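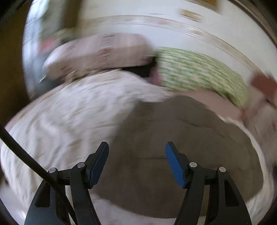

By the Irnetti shop desk | Updated May | Bedding & Linen

Lellinetti Quilt Cover Set

Back in stock. Queen and king only for now, single and double to follow – no date on those yet, sorry.

Washed cotton, 400 thread count, plain weave. Softer than the old Vosar range and a bit heavier on the bed. If you bought Vosar from us before, the colours won't match exactly. Close, but the grey is warmer this time. Order a swatch first if you're mixing old and new.

What's in the bag
Quilt cover, 2 standard pillowcases. No fitted sheet, no flat sheet, no quilt. We get asked every week. Sheets are sold seperately under Kan, same cotton, same dye lots where we can manage it.

Colours
Chalk, warm grey, olive, rust. Rust is low. Navy is finished and won't be back.

Closure
Coconut buttons along the bottom edge, 7 on the queen. Spare one sewn to the care label. Corner ties inside all 4 corners, so use them, the quilt stays put much better. King has the same ties.

Pillowcases
Envelope back, deep flap. Fits a standard pillow, a fat one is a squeeze. King size pillowcases aren't made in this range. European ones are on the Kan page.

Washing
Warm or cold, gentle cycle, buttons done up and the whole thing inside out. Wash rust on its own the first couple of times, it does let go of some colour. Line dry in the shade if you can. Tumble dryer on low is fine. No bleach, no softener – softener coats the cotton and it goes slippery.
Expect a little shrinkage on the first wash, we cut a bit generous to allow for it.
Ironing is up to you. Most people don't bother, the crumpled look is sort of the point.

Delivery
Sent from our own warehouse, normally out the next working day. Order before noon and it may go the same day. Rural addresses take longer. Bulky orders (quilts, toppers) travel in a seperate parcel and might turn up on a different day.

Returns
Unwashed, unused, in the cloth bag it came in. Swatches can't be returned, keep them. Faulty stitching or a missing button, send us a photo and your order number and we'll sort out a replacement.

Goes with
Kan fitted sheet
Kan European pillowcase
Irnetti wool blanket, natural

Size chart is under the Sizes tab, check the depth of your matress before you pick a sheet.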